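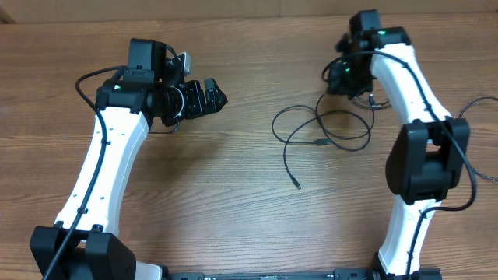
How long does it take to walk the Stovano marsh loop?
Give it three hours if you like to stop, and you will want to stop. The loop is 18 kilometers shorter than the full Doltina trail, so it makes a lovely morning out.

We went in June for the open day at the Kalniņš nature station, which sits right where the loop begins. What a place! The guides let us look at pressed sedges and old peat samples, then sent us off toward the lookout tower with a hand-drawn map (worth asking for, the printed one leaves out the new boardwalk).

The tower has 82 steps and I was puffing by the top, but the view over the pools is wonderful. We heard cranes the whole time and saw two of them quite close, feeding by the reeds. Past the tower the path drops into old pine forest, and there were cloudberry flowers everywhere along the edges – I have never seen so many in one place.

Parking is at the station, with room for 30 cars, and it was nearly full by 10 a.m. The boards get slippery near the second pool, so wear shoes with some grip. There is a dry toilet at the trailhead and no water after that. Dogs are fine on a leash.

We are already planning to come back in the fall and walk the Doltina trail from end to end.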